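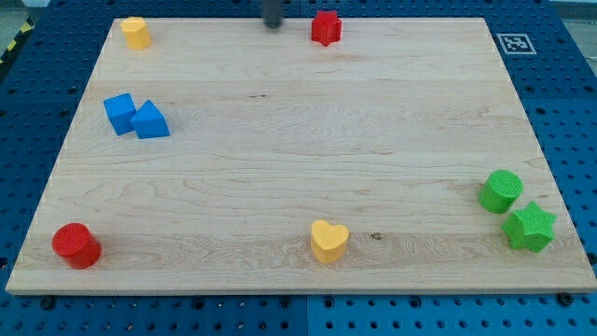
How to Judge Whether a Robot Is Ready for Tidying and Sorting Chores

Published by the Tretex Institute for Workplace Skills
Sep 3, 2020

Introduction

Households, care homes and small workshops regularly ask the Institute whether a machine can yet be trusted to clear a table, sort a drawer or return parts to their bins. The short answer is that some machines can do part of this work under fair conditions, and that few can do all of it without supervision. This guide sets out a simple bench test by which a prospective buyer or a training centre may form its own view.

The test uses coloured shape blocks on a flat board. Sorting blocks is a modest task, but it calls on most of the skills that clearing a kitchen worktop requires: finding an object, telling it from its neighbours, taking hold of it and setting it down where it belongs.

What you will need

A rigid board, fixed so that it cannot slide. Plain maple is suitable.
Eight plastic blocks in four colours, two of each colour. Include a cube, cylinders, stars, a heart and at least one prism.
A printed black-and-white marker card, if the machine under test uses one to find its position.
A robot arm with a gripper, together with its supplier's operating instructions.
A record sheet and a clock.

Step 1. Secure the board

Fix the board to the work surface along its near edge. A pegboard surface allows the board to be bolted in the same place each time. Where a marker card is used, lay it flat beyond the board and confirm that the arm does not block the camera's view of it.

Step 2. Set out the blocks

Place the blocks near the outside of the board and leave the middle clear. The middle is the area in which the finished groups are to stand.

Do not space the blocks evenly. Two of the colours should be split, with one block well away from its partner. The red star, for instance, may go at the far edge and the red cylinder at the near left corner, with the yellow blocks similarly separated. The other two colours should be left as close pairs. A blue cube touching a blue triangular prism is a useful arrangement, as a gripper must find room for its fingers where there is very little. A green cylinder near a green star presents a milder form of the same difficulty.

Step 3. Give the instruction

State the task once, in ordinary words. The Institute uses the sentence "Put the blocks together by colour in the middle of the board." If the machine cannot accept a spoken or typed instruction, its operator may select the task from a menu, and this should be noted on the record sheet.

Step 4. Observe without helping

Keep hands clear of the board until the arm has stopped. Record each block as placed, dropped, knocked or left. A block which is pushed into position without being lifted counts as placed, provided that no other block is disturbed.

Step 5. Repeat with changes

Repeat the test with the blocks in new positions, then with the room lights lowered, and finally with one block turned on its side. A machine that succeeds only with the first layout has not shown that it can tidy. It has shown that it can repeat a movement.

Reading the results

In February the Institute completed 77 runs of this test on the Sundano bench arm. Separated blocks were handled dependably. Touching pairs caused most of the failures, and the star shapes were more often gripped badly than the cylinders. The Tikura arm, tested on the same bench, was slower and dropped fewer blocks. Neither machine recovered a block that had rolled off the board.

These findings bear directly on household work. Cutlery lies in heaps, cups stand handle to handle, and laundry has no fixed shape. A machine that hesitates over two touching blocks should not be expected to empty a dishwasher. On the shop floor the outlook is better, as parts are often alike and arrive in known positions. The Yin workshop, which sorts over 2,000 fittings in a normal shift, now assigns one tray line to an arm and keeps the mixed returns for its staff.

Before you buy

Ask the supplier to carry out at least 2 changed layouts in your presence.
Ask what happens after a drop, and who must attend to it.
Ask for the full record of a long run of 400 picks, including the failures.

Record sheets may be copied for use in schools, colleges and training centres. Completed sheets should be kept with the machine's maintenance log.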